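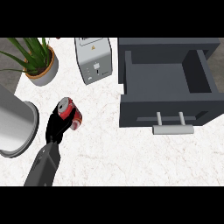
3. Materials and Methods

50 Shares
3 Comments

3.1 Stone and sealers

All test pieces were cut from polished white marble supplied by the Ustness quarry. The stone is almost pure calcite, with a medium grain and thin colored veins that carry small amounts of clay and iron oxide. Slabs with open cracks or visible resin fill were rejected before cutting. The remaining slabs were sawn into square tiles, and the factory polish was left as delivered. Tiles were rinsed in distilled water, dried in an oven, and stored in a closed cabinet until their weight stopped changing.

The tiles were divided into three groups. The first was left bare. The second was treated with Destow, a penetrating sealer that soaks into the pores and leaves no film. The third was coated with Juvholm, a clear film-forming product that cures on the surface. Both products were applied by one operator with a lint-free cloth and left to cure for seven days. Excess Destow was wiped off before it dried. Juvholm was applied in two thin coats, the second at a right angle to the first, to limit streaks.

White marble was chosen for two reasons. It is common in home kitchens, and the change in gloss caused by acid is easy to measure on a polished light surface. It is harder to judge by eye. Etching on white stone often shows only at a low viewing angle, and owners may notice it long after the spill. Drinks are opened and poured directly over the counter in daily use, and small spills collect in rings under cans and glasses. A red soda can over veined white marble, as in Figure 1, is the kind of pairing the tests were designed around.

Figure 1. Red soda can with silver-colored top and pull tab; white marble countertop with faint pinkish-brown veining.

3.2 Test liquids

Four liquids were used: cola, a clear lemon drink, bottled lemon juice, and distilled water as a control. Each was bought or prepared in one batch. The two soft drinks were tested both fresh and flat. Flat samples were stirred in open beakers until no bubbles were seen, then brought back to their starting volume with distilled water. This step separates the effect of dissolved carbon dioxide from that of the added acids, mainly phosphoric acid in the cola and citric acid in the lemon drink.

The pH of each liquid was measured before use and again after contact with the stone. Acid strength alone does not predict damage well. Citric acid also binds calcium, which can keep the reaction going after the pH begins to rise. Phosphoric acid may leave a thin layer of calcium phosphate that slows further attack. For this reason total acidity was also measured by titration for each batch.

3.3 Exposure

Liquid was held on the tile inside a glass ring sealed to the stone with soft wax. The ring was covered with a watch glass to limit drying. Contact times were 3, 50, and 300 minutes, chosen to represent a spill wiped up at once, a spill left during a meal, and a spill left for most of an afternoon. At the end of each period the liquid was drawn off with a pipette, the ring was removed, and the tile was rinsed and blotted. No detergent was used – several common kitchen cleaners are acidic enough to change the result.

Wax residue was found outside the contact area on a few early tiles. These were discarded and replaced, and the wax was then applied with a narrow brush. The area directly under the ring was excluded from all readings.

3.4 Gloss, roughness, and mass

Gloss was read with a handheld meter at a fixed angle of 60 degrees. Readings were taken at the center of the contact area and at four points around it, with the tile turned between readings. Roughness was measured with a stylus profiler along two crossed lines. Lines that crossed a vein were recorded separately, as the veins dissolve more slowly than the calcite and can stand slightly above the etched surface.

Mass loss was recorded for the bare tiles only. In the sealed groups the weight of absorbed water and the slow loss of solvent from the coatings were large compared with the amount of stone removed – no useful correction could be made.

3.5 Statistical treatment

The response used in Section 4 is gloss retention, the gloss after exposure divided by the gloss of the same spot before exposure. Comparisons between groups follow the Suwannarat procedure for small, unevenly spread samples. Slab of origin was included as a random effect. Fresh and flat versions of each soft drink were treated as separate liquids throughout and were not pooled.

7 Shares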